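Flat Enough: Why Workshop Floors Move

A concrete floor is usually specified once and measured twice, first at handover and again when somebody complains. In the years between, it moves. The top of a slab dries faster than the underside, the corners curl upwards, and a bench that stood level in its first winter develops a rock by its second.

Curling is worst at joints. A slab 198 mm thick, cast on a polythene membrane, can lose water only through its upper face. Shrinkage is therefore uneven through the depth, and the free edges lift. Loading the edge presses it down again, and repeated loading breaks the joint filler.

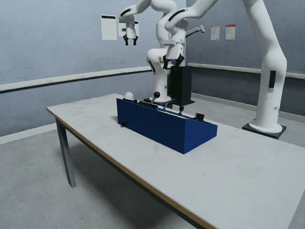 Words: Tomos Foulkes
Floors and Foundations, April issue

The usual remedy is grinding. Oluf Thoroddsen, who surveys industrial floors for Gwynne, advises against starting there. Grinding a curled edge removes the hardest part of the surface and leaves the void beneath it untouched. He prefers to fill the void first, with a thin cement grout pumped through drilled holes, and to grind only what remains proud after the grout has set.

At the Girnatbridge works the survey covered 112 joints. Levels were taken on a grid of 1000 mm, closed up to 50 mm within reach of each joint, where the slope changes quickest. A coarser grid would have missed most of the curl. Readings were repeated on a Thursday night with the heating off, to separate the daily movement from the permanent set.

Benches and frames need separate treatment. Adjustable feet will take up a fixed error, but they cannot follow a slab that rises and falls with the season. Where the work is sensitive to level, all the feet should stand within one bay, well clear of the joint. Packing with timber offcuts is common and should be avoided, as the timber creeps under load.

New slabs are easier to deal with. A lower water content and a longer cure both reduce curling, and neither requires special equipment. Thoroddsen asks for wet curing under hessian and a second level survey before any fixed plant goes in. The second survey is the item most often struck from the budget.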